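Livport shed, bench notes
April 16, 2018
Teleop demos, wrist view, second block of runs 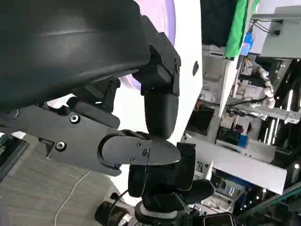
Carmela Quintana read the last entry and wrote underneath it that I'm being unfair, that 1,000 demonstrations by hand would beat any number of remote ones, and that the remote rig only looks good because we never log the time spent getting the operator comfortable. Fair enough on the second point. I'll start logging it. On the first I'd like to see one set of hand-guided runs where the arm ends up anywhere the motors would have taken it by themselves.

State of the set as of this morning: 3,755 episodes recorded, 2,403 kept after the filter. The filter is mine and I don't trust it much. It throws out anything where the commanded and measured joint positions drift apart for longer than half a second, and I have a feeling it throws out the interesting ones too, where the operator leans into contact and the arm pushes back. Must go through a handful of the rejects by eye before anyone quotes the kept number in a slide.

Wrist view. The Fateck people keep saying it is the view that matters, the others are decoration. I'm not convinced. Most of what the wrist camera gives us is our own hardware: black housing, finger link, hex socket screws, and then the shop behind it at a tilt. Green cloth, shelving, bright strips down the right side. A policy could learn a good deal from that green cloth and nothing whatsoever from the task, and the training loss would look lovely. I'd want to train once with the background masked and once without before believing anything. Arrieta says masking is cheating. Masking is a control.

Also the strips. They are very bright in the wrist view and I haven't checked what they do to exposure when the wrist rolls. Put on list.

Hand guiding versus remote, my own tally of complaints so I stop repeating them at lunch:

Hand guiding. Quick to teach a newcomer. Arm feels heavy near full reach whatever the gravity compensation claims. Your own hand and sleeve end up in the recording, and there won't be a hand and sleeve there at run time. Two-arm tasks are miserable for one person and silly for two.

Remote. Clean picture, no sleeves. Lag is small but people do adapt to it, and they adapt by going slowly, then stopping, then going slowly again. We are teaching the robot to hesitate. I plotted gripper speed for one batch, and the pauses before closing are longer than the closing. Nobody asked for a robot that thinks it over. Operators also can't feel anything through the leader arms, so they squeeze until the picture looks right.

Neither of these is what the Lerkomell proposal describes, which has "natural human skill" passing into the machine. What passes into the machine is a column of joint angles from somebody with a sore neck.

Ran 171 episodes of the two-hand handover today, three operators taking turns. Start pose was reset from the script each time. Operator B is faster than the other two and I'm tempted to keep only B, but then we have a model of B. Keeping all three for now, tagged separately. If the mixed set trains worse than B alone I will say so in writing, even though the plan assumes more operators is better.

Things to sort:
Timestamps. Wrist stream and joint log still come off different clocks. I've been lining them up on the first gripper motion, which is fine until an episode begins with the gripper already moving.
Cable slack at the wrist. Check it through the full roll, both directions, before the next long session.
Label for success. At present the operator presses a pedal. Operators are kind to themselves. Want a second person to mark them from the video without seeing the pedal result.
Carmela's timing sheet: add a column for warm-up, one for breaks.

Carmela, if you're reading this one as well: pick any task you like, give me fifty by hand and fifty remote from the same operator, same start poses, and we'll train both and see. I'll do the dull part. I expect the difference will be smaller than either of us has been claiming, and then we'll need to explain to Arrieta what the leader arms were for.

Target for May is a held-out test with objects moved and the cloth taken down. Until then I'm not calling anything learned.

Drives backed up to the second disk. Checksum still running when I left.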